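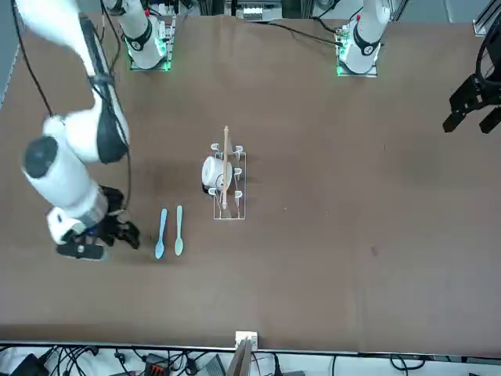

## Session 3: Reading a lease before you sign it

Welcome back, everyone. Last time we talked about hunting for a place and what to ask at a viewing, and a lot of you stayed late with very good questions about deposits, so I've moved deposits up to tonight and pushed utilities to next session. If you printed the old outline, just swap the two (and keep the utilities sheet, because you'll want it soon enough!).

Please have the sample lease in front of you. It's the one for the upstairs apartment on Skellport Street, 14 pages with the addendum, and it's a pretty ordinary lease, a bit wordy in places.

### Start with the blanks

Before you read a single paragraph, go through and look at everything that was filled in by hand or typed into a box: names, address, unit number, rent, start date, end date. Mistakes live here. A former student of mine moved into a building on Wosarau Avenue with the wrong unit on her lease, and it took most of June to get her mail sorted out. Any box left empty should be filled or crossed out, and both sides should initial it.

### The deposit clause

Clause 13 in our sample. Read it slowly, and then read it again with a pencil. You're looking for:

- the amount, written out
- where the money is held, and whether it earns interest
- how long the landlord has to return it after you leave
- what can be taken out of it

"Normal wear and tear" is the phrase people argue over. Faded paint is usually wear. A hole in a door is usually damage. In between there's a great deal of carpet — and I'm afraid carpet is where most of the arguing happens. Rules differ from state to state, so look yours up before you rely on anything I say from memory.

### Ending the lease

Find the notice period. In the sample it's 2 months, in writing, and the Trukier addendum at the back adds that email doesn't count. That line is easy to miss, tucked under the paragraph on parking. Look too for automatic renewal, which can roll you into another full year if you stay quiet.

### For next time

Mark up the rest of the sample and bring a list of anything you'd want changed or explained. If you have your own lease and don't mind sharing, black out the personal details and bring that as well. We'll start with repairs (clause 9), then utilities, and I'll bring the Vávra worksheet for comparing monthly costs.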